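Prikside Table Talk, a collection of spoken family recipes
README, last revised 29 Sep 2021

Hello, and thank you for taking the time to open this file before diving into the folders. Prikside Table Talk is a collection of 225 recipes as people told them aloud, written down word for word, with a cleaned-up version of each one next to it. Most of the tellers live in Prikside or grew up there, and a good many of the dishes came along with parents and grandparents from somewhere else entirely.

The whole thing began when Stamatia Balaskas tried to write out her aunt's bean soup and realized that the best parts (how long to argue with the beans, which pot to borrow) were vanishing as she typed. She started keeping the talk as well as the recipe, and then Bereket Hailu and Yetunde Adeleke joined in, and it grew from there!

What's in the folders

told/ holds the transcripts, one plain text file per recipe. Pauses, false starts and side stories are all left in.
tidy/ holds the same recipes with an ingredient list and steps, in the order you would cook them.
index.csv ties the two together, with columns for id, dish, course, teller_code, language and month_told.
notes/ is Carolina Figueiredo's glossary of kitchen words, and it's well worth an evening of anybody's time.

Of the 225 recipes, 134 were told in English from start to finish. The others wander in and out of at least one more language, and in those files the original words come first with the English following in square brackets.

How we wrote down amounts

People rarely cook by the number, and we tried hard to respect that. If a teller said "a good handful," the told file says "a good handful," and so does the tidy one. We added a measured amount only when one of us had cooked the dish and weighed things along the way, and those amounts are marked with a star. Oven heat is in Fahrenheit throughout, apart from a few of the Bukow recipes, where the teller gave Celsius and we left it alone.
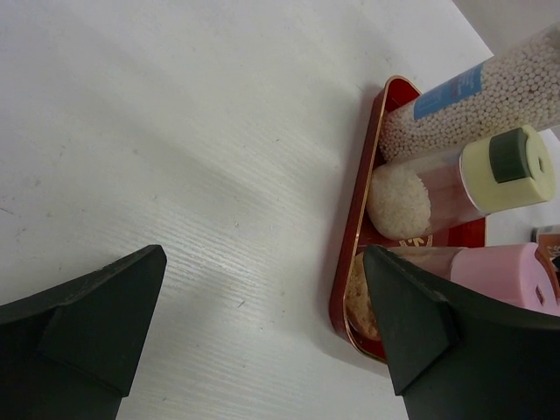

Can I correct a recipe that looks wrong to me?

Please write to us first, and tell us the id and which line worries you. We fix typing slips right away, but if the teller really did say three spoons of salt, the three spoons stay in told/ and we put a friendly note in tidy/.

Known gaps

Desserts are badly overrepresented, as everyone wanted to talk about cake. There are only some 30 main dishes without meat, and breakfast is thin. Nearly all the telling was done in August, so you will find plenty of tomatoes and hardly any winter squash. The Dondby files also have shorter transcripts than the rest, and we hope to go back and ask for more.

Sharing and credit

You're welcome to cook from these, teach with them, and print them for your own family or class. Please don't sell them, and please don't try to work out who a teller is from the stories. A credit line reading "Prikside Table Talk" is plenty.

Ghislain Gagnon looks after the index and answers the mail, usually on weekends, and he is always glad to hear how the bean soup came out.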